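Week two of being a data person

So I have a new side gig, and my sister has asked me to explain it so many times that I'm putting it here and sending her the link.

I collect examples for a robot. More exactly, I walk around my own home holding a gripper with a camera on it, and I do chores with it, and the recordings go off to a small outfit called Burnuvell, where they get fed to a model that is supposed to learn how to do chores too. No robot ever comes to my house (I was a little disappointed!). It's just me and the thing in my hand, squeezing a trigger.

My contact over there is Saimi Mustonen, who sends the task lists. The project is called Tosau, and I still don't know if that stands for anything. Each list has a theme. The first was dishes, which I found almost relaxing. The second was drawers. This one is bags, and bags are awful.

A cup is a cup, you know? You come at it from the side, you close the fingers, up it goes. A plastic bag has a new shape every time you look at it. You grab what you think is the handle and it's a fold. You grab the fold on purpose and it slides out and now the whole bag is lying down. I did 38 clips in one afternoon and was pretty pleased with myself until Saimi wrote back that she could use 8 of them. Eight! The rest were too quick, or I'd started the recording with my hand already on the bag, or the camera was pressed so close that there was nothing to learn from except blue.

Her advice was to slow down and to stop tidying up before I start. I kept smoothing the bag out and turning the opening toward me, the way you would for a guest. But she wants the mess. If every bag in the recordings is standing up politely with its handles in the air, the model only ever learns about polite bags. So now I drop stuff wherever and start from there, and I put clothes in, and lumpy things, and I change what goes with what between takes.

She also told me to keep the fumbles, as long as I recover from them in the same clip. That surprised me. I'd been deleting every one where I missed the first grab, and apparently a miss followed by a second try is worth having, so that's a whole evening of clips I wish I had back.

Things got better after that. My last batch was 69 clips and most went through. I pulled a still out of one to show my sister what it looks like from the gripper's side, and she said it made her seasick. 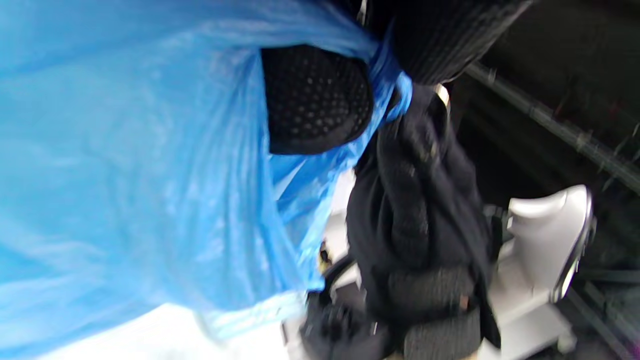

Bag day, as seen by the gripper. The blue one again.

I do get what she means. When you're doing it you feel slow and careful, and then you watch it back and everything is tilted and smeared, and you can't believe anyone could learn a thing from it. Tyyne Peltonen, who has been collecting for Tosau longer than I have, says hers looked like that too for the first while and that it's all in the wrist. Turn from the elbow, she says, and let the wrist be boring. I've been practicing on the bathroom towels.

My other problem is black clothes. I own almost nothing else, and on video a black sweater next to another black thing is one big dark lump. Saimi has asked, very nicely, for more color. I'm going through the closet tonight to see what I've got, and there's a yellow raincoat in there somewhere that I haven't worn since April.

Next list is shoes, pairs and singles. If you have tips for picking up a flip-flop with two fingers, the comments are open.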